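Blog > Garage Lab > Planning and Money

Search this blog... Go

What a two-arm folding bench really costs me

I finally have a budget that doesn't make me wince, so I'm writing it down before I lose the sticky notes! Ever since I started saving for a pair of small arms to practice on cloth, I've been collecting prices the way other people collect recipes. The arms were the easy part. Everything around them ate the spreadsheet.

First, the big number. I set aside 3,000 dollars for the pair, and the quote from Skedska came in just under that with both grippers included. Ornbridge had a nicer looking kit, but they wanted me to buy the arms one at a time with separate shipping, and the wait on the second one ran into February. I went with Skedska and did a small dance in the kitchen.

Next is the bench, and please don't skip this line like I did in my first draft. I had 800 down for the table, the walls and the rail, and I spent nearly all of it. The rail is worth every cent (I love the rail!). With both arms on one length of grooved aluminum I can loosen a plate, slide an arm over and tighten it again. My old plan was to drill straight into the tabletop, and I would have had a very holey table by now.

Walls felt silly until I priced them. Plain panels in one pale color are cheap, and they keep the rest of my garage out of view. Get a white top if you can live with scuffs. Mine picked up marks right away and I've stopped caring.

Then there's the cable line. I had 27 dollars for cables, which is adorable. Go long, and leave a big loop at every joint, even if it looks messy. A cable that's too short will pull at full reach, so measure with the arm stretched all the way out and then add more. The replacement set from Paracha ran me 291 with the connectors and power supplies, and that was the one order that really stung.

Cheap stuff I'm glad I bought: a plastic basket, a stack of plain cloths in darker colors that show up well on white, spare screws for the mounting plates. I'm calling the whole setup Aten, by the way, and yes, it has a label on the fuse box.

Still on the wish list are softer gripper tips and a second power strip. I'll post the full sheet once I've fixed the shipping column - it's adding the tax twice and I can't find where.

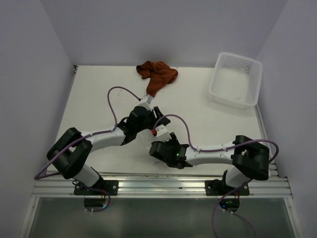 Should I buy both arms at once, or start with one?

Start with one if you mostly want to pick things up and put them down. For folding cloth I'd save a little longer and get the pair together, but either way buy a rail long enough for two.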